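Koker: a story log from the Mosoti partnership

README, last touched 15th January

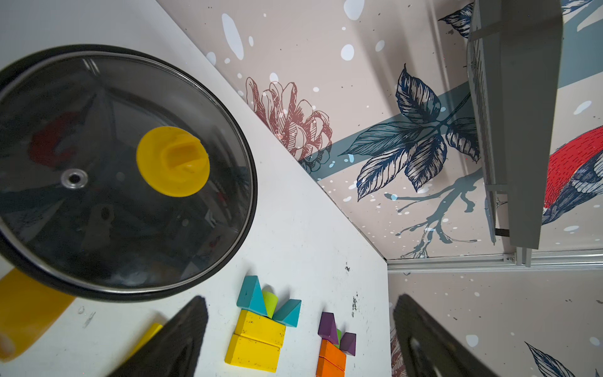 Koker is a collection of 1,717 short texts gathered over several years of visits between our congregation and its partner church in Mosoti. Most are Bible stories retold out loud and written down afterward by whoever had a pen. The rest are prayers, thank-you speeches, announcements about lunch, and one long argument over whether Jonah was a coward or merely sensible.

It began as a folder on Griet Aerts's laptop called "trip stuff NEW new." Please be kind to it.

What's in it

stories.csv -- 884 retellings, one per row
prayers.csv -- 399 prayers, spoken by people who knew they were being written down
other.csv -- everything else, 434 rows, including the lunch announcements
people.txt -- first names and roles of tellers who agreed to be named
notes/ -- trip journals, lightly edited for spelling and for remarks about the bus

Columns in stories.csv

id: a number. Gaps mean a teller asked us to take a story out, and we did.
passage: book and chapter, when we could work it out. Some retellings wander through three Gospels and come home by way of Exodus.
teller_age: child, teen, adult, elder. "Elder" means over sixty, not the church office, a distinction that cost us a whole evening.
told_in: the language of the telling.
text: the English version.
translator: initials. WA is Wenceslao Alvarado, who did most of them and would like it known that he did not do row 700.
props: puppets, rope, felt board, loaf of bread, none.

How it was gathered

Tellers stood up during the evening gatherings and told a story. Two people wrote as fast as they could. Afterward they compared notes and settled the differences, usually in favor of the one with better handwriting. Recordings exist for the last two visits only. They aren't included, as the roosters make them hard going and several tellers said no.

Kristof Kuipers typed up the oldest notebooks last December. Where he couldn't read a word he put [?]. Where he could read it but didn't believe it he put [?!].

Known problems

The Good Samaritan is badly overrepresented. Leviticus is absent.

Children's stories run short in the early years. We were writing down what we expected to hear, and we stopped listening once the sheep was found. Josefien Dekker caught this and made us start over with a blank page each time, so the later rows are better.

The English is smoother than the tellings were. Jokes suffered most.

Dates are by visit, never by day. The passage column has not been checked by anybody with a degree.

Using it

Read it, tell from it, print it for Sunday school. Please don't sell it, and please don't put a teller's name on a fundraising letter. If you quote a story, say that it came from Mosoti. If you change the ending, say that too.

Corrections go to Dirk Dewulf, who keeps the master copy and answers mail in the order he finds it. Include the id. "The one with the fish" describes 31 rows.

Still to do

Original-language text for the stories (Griet has a box)
A second reader for the prayers
Decide what to do about row 700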